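Notebook, December, started 9.40

Second week of making the practice question set for the internal cloud course. Mỹ Lục has taken the networking part, I keep storage and backup. The old set from Grisham is still in the shared folder, please do not edit it, we only read from it.

State of the pool this morning: 451 questions imported. After removing doubles and those which speak about menus that do not exist any more, 266 are left. I expected to lose fewer. Many doubles were not exact copies, only the names of the servers were changed, so the script did not catch them and I had to read them with my own eyes. My eyes are tired now.

The import itself. Likurix accepts the file only if every row has the same number of columns, also the empty ones. The error message says "bad row" and gives the number of the row after the bad one. I lost most of an hour with this yesterday. If you see "bad row 31", look at row 30. I wrote it also on the paper beside the monitor.

Then the accents. Mac Carthaigh's rows came in well, but the Vietnamese names in the user account questions were broken when the file was saved from the spreadsheet. Saving as UTF-8 from the text editor repaired it. Mỹ Lục says her own name has been broken by better systems than this one, so she was not angry.

11.15. Tried the timed mode with the storage part only. I took 30 questions in random order and answered them as if I were a student. Results:

Snapshots and backups: the questions are clear, but three of them have the same answer in the same position. Must shuffle.
Replication: too easy. The long answer is always the right one.
Object storage: good. Leave it.
Recovery time and recovery point: I made a mistake in my own question. The text says "how much data can be lost" and the key says recovery time. It must be recovery point. Corrected in the pool, not yet in the printed version.

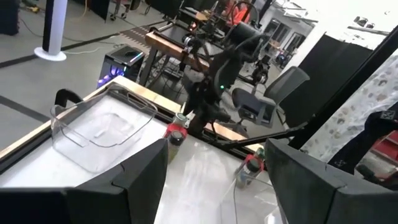
Should the students see the explanation after every question or only at the end? At the end in timed mode, and after every question in practice mode, with the setting saved for each group separately.

Ivitz asked for the same thing by mail, so I changed it for his group already. He also wants a weak area report. Likurix can make it, but only if each question has a topic label, and about 100 of ours have no label. I started with the storage ones and will go on until lunch.

14.20. Labels done for storage and for half of security. I used the short list of topics, without subtopics. The Grisham list has so many subtopics that some of them contain one question, and a report about one question says very little about a student. Mỹ Lục prefers the long list. We agreed to use the short one for this course and to look again when the first group has finished.

One more problem, not solved: the timer continues to run when the browser is closed. For an exam this is correct, for practice I find it unfair. I looked in the settings and also in the help pages and found no option. Will write to support tomorrow morning.

To do:
shuffle answers in the snapshot questions
rewrite replication, shorter right answers
correct the recovery point key in the printed version
labels for the other half of security, then networking (ask Mỹ Lục first, she is still changing it)
backup of the pool before any of this – last one is from yesterday evening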